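Bimanual bag episodes: how many before the set is usable?

holtville_rig
Posted 20 April 2019
We are recording teleoperated two-arm episodes on bags and pouches. Both grippers hold the item, so neither arm's joint log makes sense alone. Current count is 742 episodes, target 2000. The policy trained so far copes with stiff items and does badly on anything that folds.

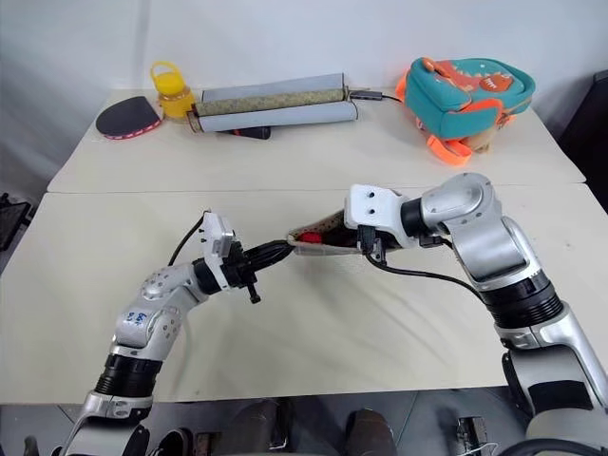

My question is whether to finish the 2000 on the present object list or stop now and widen it. Every episode is stored with both wrist streams, the head stream and gripper width.

brelico
Stop and widen. We went to 1374 on one list and the last half bought us nothing measurable.

osagie4
Disagree. Widening at 742 leaves you thin on everything. Finish the fabric items first, then add film and plastic as a separate split.

brelico
A separate split hides the problem. Clear bags break depth, and you want that failure in the main set early.

holtville_rig
We already have some plastic in the main set. Same table, same row of things left along the back in every session.
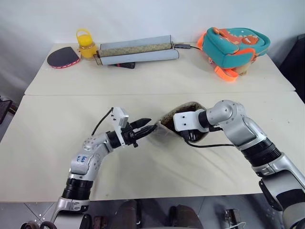
Clear bag with dark contents, one gripper on each side.

osagie4
Then your background is a constant. I would worry about that before the count. Swap the back row between batches.

hutdale
Agree on the background. On depth, we dropped it for film and kept RGB plus gripper width — results were no worse. Also check operator spread. We had 4 operators and one of them supplied most of the data.

holtville_rig
Will pull the operator split. Pausing fabric for now, new back row from the next batch. Retrain is set for June.

brelico
Keep the old checkpoint so you can compare on the same held-out bags.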